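Chapter 6
Gears and Gear Trains

In this chapter
Why machines use gears
Parts of a spur gear
Gear ratio, speed and torque
Choosing a material
Backlash, wear and noise

The town of Etwood had a grain mill on the river until the building was sold. The waterwheel turned slowly, and the millstone had to turn much faster than the wheel did. Between them sat a large wooden gear and a small iron one. The large gear had 70 teeth and was rebuilt by hand every few winters, one tooth at a time. The millers knew how many bags of grain they could get through in a day, and they knew that if the small gear was changed for a larger one, the stone slowed down.

That is the main idea of this chapter. A pair of gears passes turning motion from one shaft to another, and the number of teeth on each gear sets how the speed changes along the way.

6.1 Why machines use gears

Most motors run well only within a narrow range of speeds. A small electric motor may be happiest spinning fast with very little force behind it. The job it has to do, such as lifting a garage door or turning a mixer, usually calls for slow motion and a strong push. Gears make the trade. They can also reverse the direction of rotation, or carry it from one shaft to another some distance away.

Belts and chains do similar work. A smooth belt can slip when the load is heavy. Gear teeth lock into each other, so the two shafts stay in step unless a tooth breaks. This is why clocks have gears in them.

6.2 Parts of a spur gear

The spur gear is the simplest type. Its teeth are straight and run parallel to the shaft. You should learn these terms before going on:

Pitch circle: an imagined circle where two meshing gears meet. Gear sizes are given by this circle and not by the outside edge.
Addendum: the height of a tooth above the pitch circle.
Dedendum: the depth of the gap below the pitch circle.
Face width: the length of a tooth, measured along the shaft.
Bore: the hole for the shaft.

Two gears will mesh only if their teeth are the same size. In metric countries tooth size is given as the module, which is the pitch diameter in millimeters divided by the number of teeth.

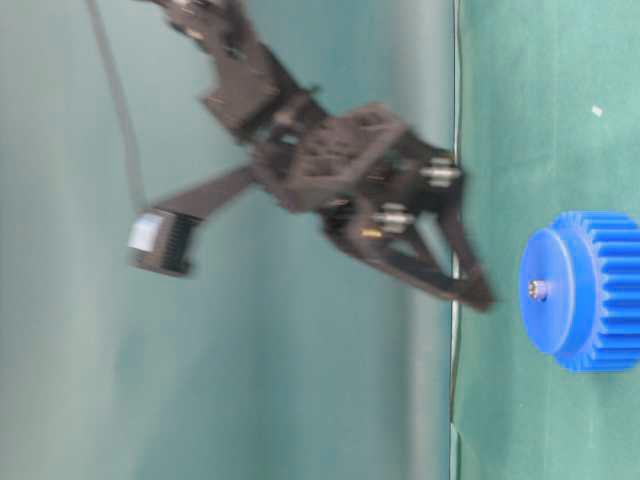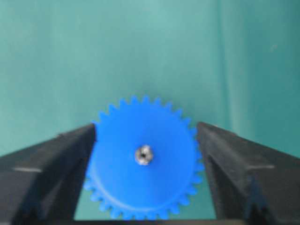
Blue plastic spur gear, with teeth around the whole circumference. 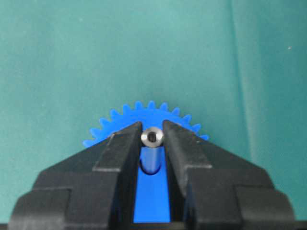 6.3 Gear ratio, speed and torque

The gear that supplies the motion is the driver. The other is the driven gear. To find the gear ratio, divide the number of teeth on the driven gear by the number on the driver.

Suppose a driver turns at 500 revolutions per minute and the ratio is 2.5. The driven gear turns at 500 divided by 2.5, or 200 revolutions per minute. Its torque goes up by the same factor of 2.5, less a small loss to friction.

The Cabral hand winch, which we will return to in the problems at the end of the chapter, uses two pairs of gears in a row. When pairs are stacked like this, multiply their ratios to get the total. A gear placed between the driver and the driven gear, called an idler, changes the direction of rotation and has no effect on the ratio.

Before starting Section 6.4, work through the winch drawing in Appendix B and label the driver and the driven gear in each pair.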